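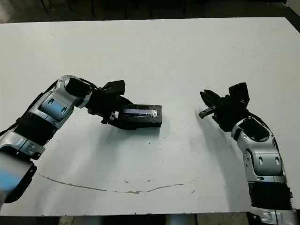

4. Recording handover episodes

By now both arms are homed and the Kulevmont recorder is talking to them. Time for the fun part! In this section you will collect the two-arm handover set that the Fendano policy learns from.

4.1 Before you record

1. Clear the tabletop of everything except the part you plan to pass.
2. Open both grippers fully and let the joint readings settle.
3. Load the task file "handover_left_first" and check that the episode counter starts at zero.

Caution: Keep your hands off the table while the arms are live. Press the stop pedal before you reach in to move a part.

4.2 Recording an episode

1. Pick up the part with the left arm, near one end, so the other end stays free.
2. Bring it to the middle of the table and hold it level.
3. Move the right gripper in with its jaws open. Pause for 2 seconds before you close the gap. (Please don't skip the pause! Gervasio Jara found that the policy learns its timing from it, and it made a bigger difference than any change we tried to the network.)
4. Close the right gripper, then open the left.
5. Set the part down and press Save.

Note: Keep the fumbles. If you miss a grasp and recover, save the episode and tag it "recovery". On the Mansilla test parts, a policy trained on clean episodes alone finished 59 percent of its handovers, and adding the tagged ones is what got us moving again.

4.3 How many to collect

The full set is 3,000 episodes, split evenly between the two passing directions. You can start a first training run well before that, and it's a great way to catch a bad camera angle early.

Caution: Do not change the gripper force between sessions. If you must, start a new set and write the value in the session log.

Santino Ulloa's script for checking timestamps is in the Trevivthorpe tools folder. Run it at the end of each session, then go on to section 5.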